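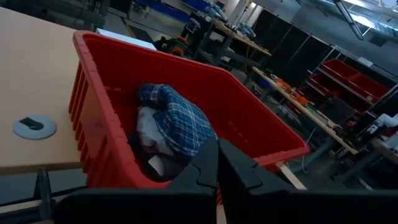

Tsakiris Tenants Association Questions Laundry Price Claims, Calls for Posted Rates

Residents of the Tsakiris apartments say a new card-payment system in their shared laundry rooms has made washing clothes more expensive, despite repeated assurances from the building's manager, Brillel Property Services, that most households would save money.

The Tsakiris Tenants Association will hold an open meeting on Friday at 7 p.m. in the ground-floor lounge on Ostetham Street. Brillel has been invited. It has not said whether it will attend.

The Tridness payment card replaced coins in April. Letters sent to all 300 apartments promised "flexible pricing" and "real savings for smart washers." The association asked Brillel three times for the figures behind that promise. What came back was a second copy of the letter.

"I would like to believe it," said Theano Andreadis, who chairs the association. "But if people are saving money, somebody should be able to show me one person's receipt. I've asked at every meeting and I'm still waiting."

According to the association, the card can only be loaded in fixed amounts that do not match the price of a wash and a dry. The leftover balance stays on the card, and residents who move out must apply in writing to get it back. The lower night rate begins at 11 p.m. The laundry rooms are locked at 10.

Brillel has also pointed to a survey in which residents were said to be "overwhelmingly satisfied" with the change. The association obtained a summary of it last month. The survey went to 200 people across all of Brillel's properties, and the summary does not say how many of them live at Tsakiris, or how many answered. The question about price asked whether residents "value convenience."

"Well, sure I do," Andreadis said. "I also value knowing what a load of towels costs before I put them in."

A petition asking for changes has been signed by 125 residents. It requests that:

Wash and dry prices be posted on the wall of each laundry room
Card balances be refunded in full at move-out, without a written application
The night rate start at an hour when the doors are open
At least one machine per room take coins again

The association is not asking for the card to be dropped. Some residents like it, and the old coin slots jammed often. Its position is that a price cut should be visible in the price - and so far it isn't.

Residents who want to attend or add their names to the petition can leave a note in the association's mailbox, number 905, in the front lobby. Anyone with Tridness card receipts is asked to bring them on Friday.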